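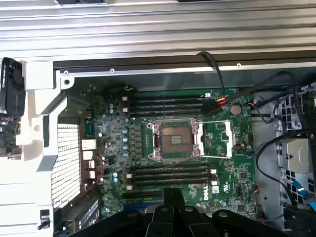

Inside the Dell workstation

Home | Gallery | Repairs | Parts shelf | Contact

2 min read

Each machine that is stripped at the Irnell workshop has its own gallery page. The Dell was used for drawing work at the Plernilow office until April, then sat under a desk there for 84 days before it came to us. It is job 730 in the book.

The top picture is the open case from directly above. The processor socket is empty and the load plate is swung open to the right, with the thin lever lying beside it. Please keep fingers and sleeves away from the bare contacts. A socket cover is on order from Rebane.

Some notes on the rest of it:

Memory. Four black slots in a row above the socket, with small white latches at the ends. The modules for this machine are bagged and labelled in tray 40.

Crossbar. Black metal, running across near the top, with three small round screws showing on its silver strip. Use the hand driver on these. The electric one has already spoiled a head on another case.

White shroud. It wraps around the left side and has a mesh panel set into it. There is a small black latch or switch at the bottom corner, so go gently there.

Fan. Small and black, upper left, with a round grille. A spare from Nevik cost us 60 with postage, and it is on the parts shelf if the old one turns out to be noisy.

Drive cage. On the right, perforated metal, with the cables in bundles. Leave the bundles tied when you lift the cage.

The replacement processor is due on Sunday. Pictures of the rebuild will be added to this page under the same job number.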